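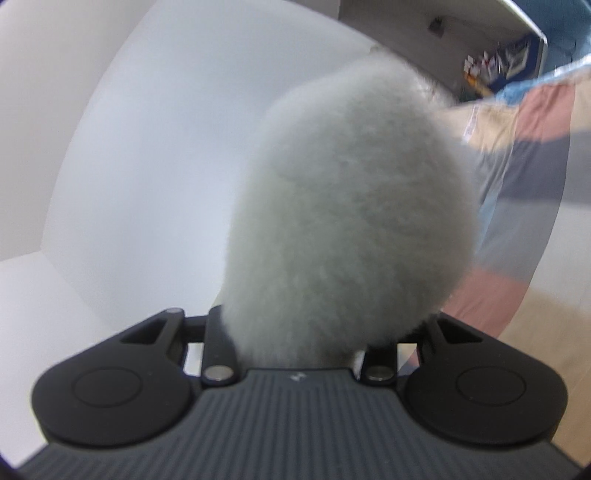 Pale plush in the jaws, with the silver pins showing at the foot of each arm. Those pins are the topic of today's thread!

Aqeel Abbasi
2021-05-30

1/ Thread on keeping a hand-held gripper happy when all it does is pick up soft stuff. I love this job more than I should. We run ours on bedrooms: plush toys, clothes, blankets, whatever is on the bed. The tool is a Gumside and it's on 2,782 grabs total, 845 of them on the current pads.

2/ Soft things look easy on a gripper. Low force, no hard edges, nothing to crash into. What they do is shed. Fuzz goes straight for the pivots, wraps around a pin, and packs down into a little felt washer (I keep the best ones in a jar, don't judge me).

3/ First sign is feel. Squeeze the jaws with nothing in them and let go slowly. You want the same drag the whole way. If there's a soft spot and then a catch near closed, you've got fiber in a pivot. You'll feel it in your hand well before you see it in the data.

4/ Second sign is the two sides not arriving together. Close on a strip of paper held in the middle. If the paper walks left, the right side is getting there first, so go look at the left linkage. Works the other way around too. 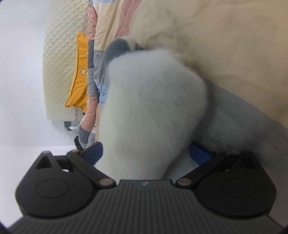

Blue pads on a fluffy white plush, cat pillow looking on.

5/ Pads next. Take them off for cleaning, please! Wiping them in place just pushes the lint down behind them. One screw each on our build, and I mark the backs L and R with a paint pen. They wear differently and you don't want to swap them halfway through a set.

6/ Warm water, one drop of dish soap, soft toothbrush, air dry on a paper towel. I used to use alcohol, and by February our pads had gone shiny and were letting go of satin. Yasir Qureshi spotted it by rubbing an old pad and a new one on his sleeve. Great test, costs nothing, I do it every time now.

7/ While the pads are off, get in around the pins. Wooden toothpick first, then tweezers, then a puff from a hand blower. Skip the canned air. It drove the fuzz deeper on our old Pustulix jaw and I had to take the whole linkage down to get it out.

8/ Oil: no. I know! It's so tempting when a joint feels dry. But an oily pin plus plush fuzz is a paste, and then the paste gets on somebody's stuffed animal. We use dry PTFE, a tiny bit on the end of a toothpick, wiped off until it looks like there's none left.

9/ Then work the jaws open and shut 50 times over a white sheet of paper and look at what drops. Black specks mean you're wearing something. Fluff just means you missed a bit. Go back to 7 and have another poke at it.

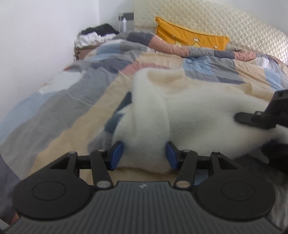 10/ Fleece is the one that really tests all this. It bunches, it stretches, and it's thick enough that the pads can close up on a big fold and feel like they have a great hold when they've only got the top layer. If your two sides are even a hair out, the fold rolls between the pads and slides out.

11/ So my last check is always on fleece. Pinch a fold, lift, hold it up while you count to 10, set it down. Do it at the tips of the pads, then deeper in. If it creeps at the tips only, look at pad wear. If it creeps everywhere, it's usually the pad screws needing a snug-up.

12/ On screws: snug, then stop. The pivot ones especially. Overtighten one and the arm gets sticky, and you'll spend the evening blaming lint. Ask me how I know. A dot of paint across the head and onto the arm lets you see at a glance if it has turned.

13/ Someone at Kakakhel asked how often. Quick squeeze test before every session, pads off every evening we've been on plush, full pin clean whenever the squeeze test says so. I write it all on a card that lives in the tool case.

14/ Next up I'm trying the softer pads from Esstead on the same bedding. Yasir thinks they'll grab too much fuzz, I think they'll be lovely on the quilts. Will post the sleeve test either way. If you have a better way to get fiber off a pin without pulling it, tell me, I want to hear it!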